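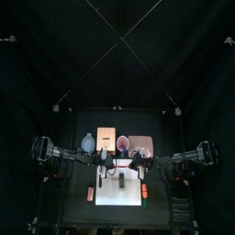 Step 2: Soak the beans and walk away

Okay, so you've picked through your dried beans and tossed the wrinkly ones. Now dump them in the biggest bowl you own (they swell a LOT) and cover them with cold water. I go overnight. My friend Ye-rin Oh swears 6 hours is plenty, and her chili is better than mine, so do what you like!

I add a spoonful of salt to the soak. My mom would faint, but the skins come out so much softer.

Step 3: Low and slow

Drain, rinse, and into the pot with fresh water, half an onion and a bay leaf. Bring it up to a boil, let it roll for a good 30 minutes, then turn it way down until you get just a lazy bubble here and there.
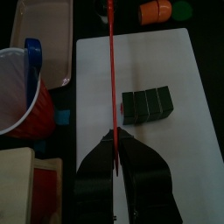

Start tasting after that, and taste more than one bean, please. I try five from different parts of the pot, and if even one is chalky in the middle, everybody keeps cooking. Old beans can take forever. I had a bag from the back of the pantry last February that went until almost bedtime and we ended up eating toast.

Let them cool in their own broth and freeze whatever you don't eat, broth and all.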